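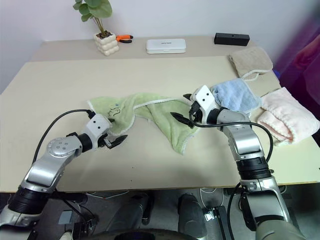

Writing house rules for a two-arm towel folding station
Project report, robotics practice course

1. Background

The Landa bench is used by several student groups in turn. When our group took it over, the only written guidance was a one-page sign taped to the door, and most of it was about locking up. Each group had its own habits for starting the arms, setting out the towels and deciding when a run was over. Recordings from different groups could not be compared, and some could not be used at all.

Our project was to write a set of working rules for the bench, try them during normal folding work, and revise them. We did not set out to improve the folding itself.

2. What we started from

We read the general safety material handed out in the course and the operating notes that came with Prornusard, the control software on the bench. The notes explain how to stop the arms but say very little about the table. We also borrowed the layout of a checklist from the Texier workshop, where it is used for a drill press. Its main idea is that a rule should name one action and the moment when it is done.

The first draft had 129 lines. We read it aloud at the bench and found that it took longer than a run. The version we tested fits on one sheet and has 5 sections.

3. The rules we tested

Before power: Both people check that the stop button is within reach of the person who is not driving. Sleeves are rolled up and lanyards come off.

Table: Towels for the run go on the front part of the table. Anything else stays at the back, out of the folding area. Tools may stay on the table only if they lie behind the towels and neither arm has to pass over them.

Cables: Each arm is moved slowly to its farthest working position before the first run. If a cable pulls tight or catches, the run does not start.

During a run: Hands stay off the table while either arm is live. A dropped towel is left where it is until the driver calls "hold" and the other person answers.

After a run: The result is written down before anything is moved. We use three words only - folded, partial, failed.

4. Trial

We used the sheet through most of August, with four small towels in green, blue, pink and beige. The green one was worked on between the two grippers while the others lay to the right.

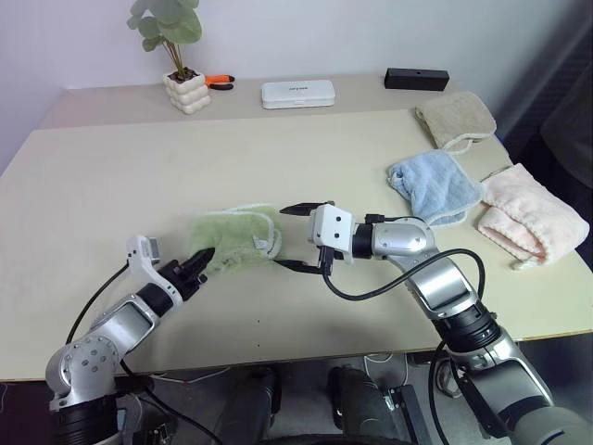 Korkaleck wrote back on our draft that the hands-off rule is the one people break first, usually to straighten a towel corner, and that a rule which depends on self-control should be backed by a pause in the software.

We agreed with the comment and added a step. The driver now puts Prornusard in hold before anyone reaches in, and reads the status line out loud. It slows things down a little.

5. Results

The log shows 8 breaches of the sheet. Most were hands on the table during a live run, all before the hold step was added. The rest were results written down late - one on Friday, when the group went to lunch first.

The wording of "partial" caused more discussion than any safety rule. We settled on this: the towel has at least one complete fold, and the last fold was not finished.

6. Open points

The sheet does not say how far back the rear items have to be. We would like a taped line on the table, but have not agreed where to put it. The cable check also needs a second look, as it only covers the farthest position and a loop could catch on the way there.

The current sheet is filed under number 3008 in the course folder. Groups who change it should keep the old version and write the reason at the bottom.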